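# About us

Hello! I'm the one half of Bramus that answers the emails, so I got the job of writing this page. The other half is in the next room trying to get a voice clip to sound less like it was recorded in a biscuit tin (it was recorded in a wardrobe, which is close).

We're a small voice and screen acting school. We teach people who want to act for cartoons, games, audio drama and the smaller sort of television part, the kind where you get four lines and a coat. Both of us did that work for years before we started teaching it. I played a great many receptionists. My business partner was a talking kettle for two series and still gets asked to do the whistle at weddings.

## How we got going

Bramus began as an evening class above a carpet shop. We had six students, a borrowed microphone and a kettle of the non-talking kind. We'd both been moaning for ages that the courses we'd been sent on spent weeks on breathing and about ten minutes on what to do when a director says "same again but younger". So we wrote our own course over one April, mostly on the backs of old scripts, and taught it badly, and then taught it again a bit better.

Our first proper job as a school was helping to cast the background voices for Cleramitz, an animated series set in a town that's slowly sliding into the sea. They needed fishermen, gulls, a choir and one very cross mayor. Four of our original six ended up in it! The mayor was cast elsewhere, and I'm still a little sore, as I'd auditioned for it myself.

After that people started finding us. We've now had 103 students go through the full course, and plenty more who came for a day to see whether they liked it. Some didn't, and told us so, and that's fine by me. It's a strange way to spend your working life and a day is a cheap way to find out.

## What we teach

The main course is called Modar, after a made-up word we use in the very first exercise. You get handed "modar" and nothing else, and you have to ask for a loan with it, then break up with someone, then order chips. It sounds daft and it is, but by the end of the evening the whole room can follow what you mean, and you've stopped worrying about whether you look silly.

From there we go on to cold reading, character voices, looking after your throat (please stop whispering when you've got a cold, it's worse than talking), matching lips for dubbed work, and a good long stretch on acting to camera. We also do a session on money. How to read a contract, what a buyout means, when to send an invoice, when to send it again. I'd have paid a lot for that session when I was starting out.

Lu is our shorter course for younger actors, from eleven up to sixteen. It runs in the school holidays and it's much noisier. They write a short radio play on the first morning and record it on the last afternoon, and every parent gets a copy whether they want one or not.

## Auditions and how we choose

We don't hold auditions for a first place. You fill in the form, we ring you for a chat, and if there's room you're in. For the advanced group we do ask to hear something, two minutes at most, and it can be anything you like. We've had Chekhov, and we've had the safety announcement from a ferry, done beautifully.
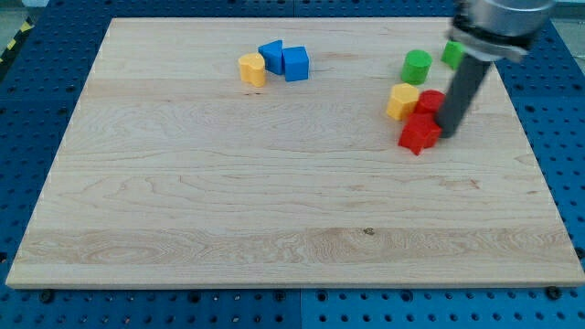
What I'm listening for is whether you've decided who you're talking to. You can have a plain voice and a wobbly accent and I'll still want to hear more if I believe there's somebody on the other end. My other half listens for timing and pretends not to care about anything else, then cries at the sad ones.

If we say no, we'll tell you why, in a proper email, and you're welcome to try again the next term. One of our busiest former students had three goes at it.

## A few practical bits

The full course costs £720 and you can spread that over the term. A deposit of £100 holds your place and comes off the total. We keep two places each term at half price for people who couldn't come otherwise, and you only need to tick the box on the form, we won't ask you for a sad story.

Evening classes start at half past six. Bring water, a pencil and soft shoes, as the microphones pick up everything (I once lost a lovely take to a pair of corduroys). There's tea. There are usually biscuits, though they go early.

If you'd like to know anything else, use the contact form and I'll write back, normally the same day unless I'm off being a receptionist.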